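Learning to love the January allotment

13/01/2019

I know, I know. It's January, it's been raining sideways since Thursday and any sensible person is indoors with the biscuits. But I have had such a good morning up at the plot that I came straight home and opened the laptop with my coat still on, so you'll have to put up with me!

If you're new, my plot is on the Brollwood site, on the slope behind the old dairy. I took it over in my late thirties with a borrowed fork and no idea at all, and for the first couple of winters I locked the shed in December and didn't set foot there until the clocks changed. What a waste. Winter is when you can see the bones of the place – where the water sits, which path everybody uses, which bed gets the low sun and which one never does. I found out today that the strip I've been calling my sunny border is in shade until nearly eleven. No wonder the zinnias sulked.

The big job was the sweet peas. I sow mine now, in the cold frame, in cardboard tubes (yes, I've been saving them, yes, the cupboard under the stairs is a disgrace). Two seeds to a tube, about an inch down, and then a lid on against the mice. People argue endlessly over soaking and nicking the seeds. I've tried it all ways and can't find much in it, so mine go in dry, straight from the packet. Hiwot Gashaw on the next plot soaks hers overnight in a saucer, and hers always come up beautifully, but then so does everything she touches.

I've gone mad with varieties this year. There's a dark maroon one I saved myself, a cream one that was a swap, and a pale lavender called Cundon that Sérgio Esteves has been pressing on everyone since last summer. He says the scent reaches the gate. I've put in far too many of those and I don't care.

After that I cut back the autumn raspberries, right down to the ground, and had a good go at the bindweed by the water butt. I pulled out one white root as long as my arm and was so proud of it I laid it on the path for people to admire. Tsion Weldu came by with her flask and admired it very nicely, and we stood and talked about dahlias until my feet went numb. She lifts hers and keeps them in boxes of old compost in the garage. I leave mine in under a heap of leaves and hope. Ask me in May which of us was right.

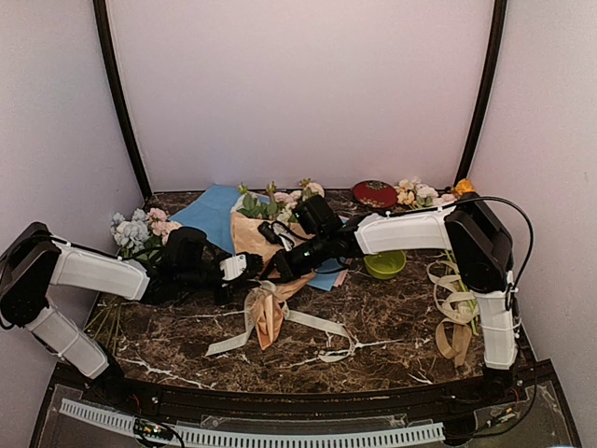 Filed under: Cut flowers

Now, the cutting bed! I've had a plan pinned up by the kettle for weeks and it has finally settled down into something I can plant. Last year I grew flowers in among the veg, wherever there was a gap, and it looked lovely but I felt guilty every time I picked anything. So this year there's a whole bed for picking and nothing else, 6 feet across, with a plank down the middle so I can reach both sides without treading on things.

The back row will be the sweet peas on hazel sticks. In front of those I want cosmos, the tall white sort, and ammi, and cornflowers sown straight into the ground as soon as it warms up a bit. Then scabious, and a good long row of calendula along the front, which will seed itself everywhere and be in the leeks by August. I'm also trying a few things for leaves, as I always run out of green and end up raiding the hedge. Sosina Alemneh swears by raspberry leaves in a jug of flowers and I'd never have thought of it, but she's right, they're gorgeous – soft green on top and silvery underneath.

What I love about picking your own is how odd the bunches are. A bit of mint, a bent scabious, one huge rose and a seed head. You would never find that in a shop, and it makes me grin every time I walk past it in the hall. I'm no good at arranging, by the way. I strip the lower leaves, put the tall ones in first and turn the jug round until I stop minding it.

The seed order went off on Friday and I came in under budget, just, if you don't count the ranunculus. I wasn't going to get ranunculus. They like it cool, they rot if you look at them wrongly and the corms look like tiny dried-up spiders. I've ordered a bag anyway. They'll need a few hours in water and then a tray on the back windowsill, next to the chillies.

Next week, if the rain lets up, I'm going to turn the compost and mend the catch on the shed door. Bereket Assefa has offered me a barrow of well-rotted manure in exchange for some rhubarb crowns, and I said yes before he'd finished his sentence. If any of you have grown ranunculus without a greenhouse, please leave me a comment and tell me when you put them out!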